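Drutwood Trainingstornetz 80, Großfeld

Startseite > Fußball > Platzausstattung > Tornetze

Das Trainingstornetz 80 ist für freistehende und in Bodenhülsen verankerte Großfeldtore mit Netzbügeln vorgesehen. Es besteht aus knotenlosem Polypropylen, Farbe Weiß, und kann das ganze Jahr draußen bleiben. Hersteller ist Drutwood, den Vertrieb im deutschsprachigen Raum übernimmt Clalside Sportbedarf.
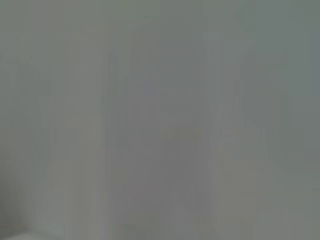

Lesezeit: 2 Minuten

Die Auslagetiefe beträgt oben 80 cm. Für Tore mit größerer Tiefe führen wir das Modell 200, das getrennt bestellt werden muss. Bitte vor der Bestellung am Tor nachmessen, auch bei baugleichen Toren auf demselben Platz.

Technische Daten
Für Tore: 7,32 x 2,44 m
Tiefe oben: 80 cm
Maschenweite: 120 mm
Material: Polypropylen, UV-stabilisiert
Artikelnummer: 500-27
Lieferumfang: 1 Netz, 96 Netzhaken, Spannseil

Montage
Das Netz zuerst an der Latte einhängen, dann an beiden Pfosten von oben nach unten. Das Spannseil kommt zuletzt. Für die Montage werden zwei Personen und eine Trittleiter gebraucht. Netzhaken aus Metall sind nicht zulässig.

Kinder- und Jugendtraining
Beim FC Clostalitz hängt das Netz seit August an beiden Toren des Nebenplatzes. Trainerin Beatriz Carvalho schreibt uns: "Die Maschen halten auch bei den Älteren. Am linken Pfosten mussten wir zwei Haken nachsetzen."
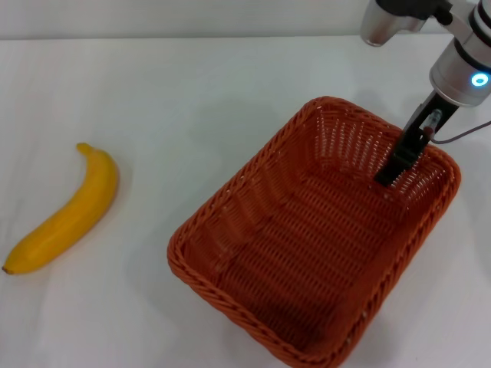 Banane und geflochtener Korb auf weißem Tisch

Pflege
Laub und Äste regelmäßig entfernen. Beim Mähen das Netz hochbinden. Kleine Risse lassen sich mit dem Reparaturgarn Meireles schließen, das Garn ist nicht im Lieferumfang enthalten.

Versand
Lagerware, Lieferung als Paket. Vereine und Schulen können auf Rechnung bestellen.

Stand der Angaben: 14. Januar 2018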